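Fórum Bairro Vivo > Participação cívica > Campanhas e associações

Tópico: Quotas na associação, sim ou não? (e a petição dos autocarros)
21 respostas, 1582 visualizações

marta_da_encosta
Mensagem inicial, 9 de novembro de 2025

Boa tarde a todas e a todos, e desculpem desde já o tamanho disto, que eu quando começo a escrever nunca mais paro. Como muitos sabem, a nossa associação, a Colora, nasceu para juntar as mulheres do bairro que queriam mexer-se por alguma coisa: transportes decentes à noite, creches com horários de gente que trabalha, iluminação nas paragens. Até hoje nunca pedimos um cêntimo a quem aparece. Vivemos das rifas, dos bolos e da boa vontade, e temos vivido bem, diga-se.

Na última reunião surgiu a proposta de passarmos a ter uma quota anual de 30 euros. A ideia é podermos pagar a sala, imprimir os folhetos da petição dos autocarros e, quem sabe, mandar alguém ao encontro de associações em junho. Eu saí de lá dividida, confesso. Gostava muito de ouvir quem não pôde ir.
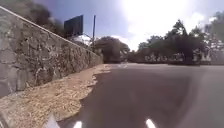
Tempo de leitura do tópico: 4 min

linhaverde72
Resposta

Olá, Marta! Que bom ver isto aberto a toda a gente e não só a quem consegue ir às reuniões às sete da tarde (eu a essa hora ainda estou a dar banho aos miúdos). Sou a favor da quota. Estive uns anos na Gravent, que começou exatamente como nós, com bolos e entusiasmo, e acabou com duas pessoas a pagar tudo do próprio bolso até se fartarem. Uma quota pequena dá respeito ao trabalho e dá também direito a pedir contas, que é uma coisa saudável em qualquer casa.

tecelã
Resposta

Eu discordo, e digo-o com muito carinho. Trinta euros parecem pouco a quem os tem. No nosso grupo há mulheres a limpar escritórios de madrugada, precisamente as que mais precisam do autocarro da noite, e não vou ser eu a pôr-lhes uma portagem à entrada. Se começamos a fazer listas de quem pagou e de quem não pagou, a primeira coisa que acontece é elas deixarem de vir, caladinhas, sem incomodar ninguém.

linhaverde72
Resposta

Tecelã, percebo-te perfeitamente, mas a quota podia ter isenção para quem a pedisse. Na Gravent fazíamos assim e corria bem.

tecelã
Resposta

Corria bem para quem não tinha de pedir! Ter de explicar que não se pode pagar custa muito, sobretudo a pessoas orgulhosas, e eu fui criada por uma. Preferia um envelope a passar no fim da reunião, cada qual põe o que quer e o que pode, e não se fala mais nisso.

ameixoeira_sul
Resposta

Boa noite, vizinhas. Meto aqui a minha colher só para lembrar a petição, que me parece estar a ficar esquecida no meio do dinheiro. Vamos em 3916 assinaturas, contando com as folhas que estiveram no balcão da papelaria Gajewski, e ainda falta recolher as do mercado. Na minha opinião devíamos entregar já, antes de se fechar o orçamento do ano que vem, e discutir as quotas depois com calma. Uma vitória nos autocarros traz mais gente do que qualquer ficha de inscrição - e mais gente são também mais bolos, que eu não me esqueço dos de laranja.

marta_da_encosta
Resposta

Ai, os de laranja! Ficam prometidos para a próxima. Quanto à petição, não está nada esquecida, está numa pasta azul em cima da minha cómoda e olho para ela todas as noites. O que me prende é o texto. A versão que temos fala da linha toda, e na reunião houve quem pedisse que se falasse só do troço entre a escola e o Largo Dinholm, que é onde se espera mais tempo depois das dez. Não podemos mudar o texto depois de as pessoas assinarem, isso para mim nem se discute. Mas podíamos juntar uma carta à parte, a explicar por onde achamos que se deve começar.

nortada
Resposta

A carta parece-me bem, desde que não vá contradizer a petição. Já vi isso acontecer com o parque infantil: pediram tudo no papel, depois numa carta deram a entender que se contentavam com metade, e adivinhem lá o que receberam. Sobre as quotas, estou mais com a linhaverde72. O envelope é bonito, mas a sala paga-se todos os meses, e há meses em que chove e aparecemos meia dúzia.

tecelã
Resposta

Nortada, nesses meses de chuva reunimo-nos na minha cozinha, que é de graça e tem aquecedor. Mas pronto, admito que para os folhetos faz falta dinheiro certo. E se a quota fosse voluntária, para quem quisesse ser sócia pagante, com o mesmo voto das outras? Assim já eu assinava, e até pagava a minha.

linhaverde72
Resposta

Com o mesmo voto, aceito. Continuo a achar que vai render menos do que precisamos, mas prefiro experimentar um ano a ficarmos nisto até ao Natal.

marta_da_encosta
Resposta

Então levo as duas versões à próxima reunião, a da quota com isenção e a da quota voluntária, e votamos de braço no ar. Quem não puder ir deixe aqui a sua preferência até à véspera, que eu leio tudo em voz alta. E ameixoeira_sul, se puderes passar pelo mercado buscar as folhas que faltam, ficava-te muito agradecida.

ameixoeira_sul
Resposta

Passo lá no sábado de manhã e deixo-as na tua caixa do correio, num envelope grande.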